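Been putting this off all term but I'm finally going to do a thread on why I love the powers of 2, and why you should too. Bear with me, there's a chessboard later (sort of).

I run a maths evening at the Brirholm library. Last June we started with a sheet of newspaper. How many folds before you give up? Most people managed six, one lad got seven and had to stand on it.

Nine folds would give you 512 layers. Write that on the board after people have just fought with the paper and the room goes very quiet – it's lovely!

Then Gerardo Donati asked the question I'd been hoping for. Why do the last digits go 2, 4, 8, 6 and then round again, forever? He'd filled the back of an envelope checking.
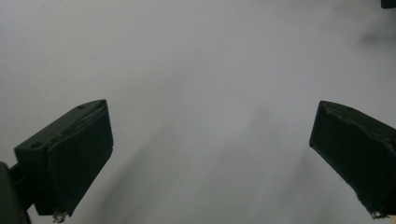

Brirholm Recreational Maths Club

So we did it properly. You only need the last digit to get the next last digit. Double 6 and you get 12, so you're back at 2, and off it goes again. That's a whole proof and it fits in a post!

Someone wanted to know if 3 does the same. It does: 3, 9, 7, 1, and round again. Also a loop of four. (Try 4 yourself, it's a shorter one.)

Homework, if you fancy it: what's the last digit of 2 to the power of 60? Please don't reach for a calculator, you can do this in your head on the bus.

I've had two replies already saying 4. Have another look at where 60 lands in the loop – I'll say no more.

Next thread is clock arithmetic, which is the same idea in a nicer coat. Might take me a week or so, I've got marking to do first.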